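Two weeks with the Parnano hand-held gripper kit
20 Oct 2019
By the author of Small Workshop Notes

We have had the Parnano kit at work since the start of the month, on loan from Ulleseo, who sell it and run the support desk for it. It's a pair of hand-held grippers with printed markers on them, plus the software that turns what you record into something a robot arm can learn from. I said I'd write up how we got on with it. Office chairs were one of the jobs on our list.
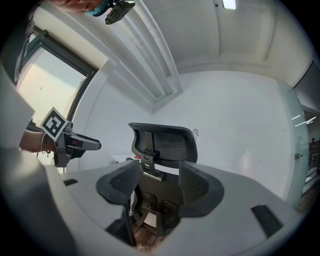
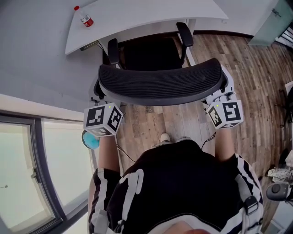

Gripper work with a black office chair.

Reading time: 3 minutes

First, what you pay for. The kit we tried is the two-hand version, with a case, charging leads and a year of the Skamcombe software. You can buy the grippers without the software, but I don't see why you would, as the files need it before they are any use.

Setup took us 45 minutes, and most of that was the calibration step. You hold each gripper up, turn it slowly, and wait for the software to accept it. The manual covers this in one short paragraph and leaves out that you have to do both hands in the same session. We did the left one, went to lunch, and had to start over.

Once that is done, the kit is easy to use. You squeeze, the fingertips close, and you go about the job much as you would with your hands. The fingertip pads are dark gray with a dimpled, mesh-like surface, and I had no complaints about grip on hard plastic or fabric. Smooth metal was worse. I dropped a steel flask more than once.

Big items are where you notice the limits. A chair seat is wide and you want to take it by the edges, one gripper on each side, and your wrists end up at an angle they don't like. I could do a few runs of that and then I wanted a break. Small things on a desk I could do for an hour without thinking about it.

The cables bothered me too. They are thin and light, but they hang where your arms want to go. A clip at the elbow would fix it — I ended up using a rubber band.

We recorded 452 runs over the two weeks, on all kinds of jobs. The software threw out 13 of them because it lost track of a marker. That seems fair to me. Most of the lost ones were my own fault, as I had turned a gripper so far that my arm was in the way. It does tell you when a run is bad, but only after you upload it. A beep at the time would be better. I asked Ulleseo and was told it is planned for March.

Uploading is slow. A batch of almost 300 runs went up overnight and was still going when I got in. If your office connection is like ours, plan for that.

I also tried the Tymoshchuk set earlier this year. Its grippers are lighter and the handle suits a small hand better, but the software stopped on me several times a day and the pads started to peel. If your work is all small parts, it may still be worth a look. For mixed jobs I'd take the Parnano.

Support was good. I wrote twice, and both times I had a useful answer the same day — one of them with a corrected page for the manual.

The loan kit goes back next week. We have asked for a price on one set with the longer software plan, and I'll add it to this post when I have it.

Contact | © 2019 Small Workshop Notes | Back to top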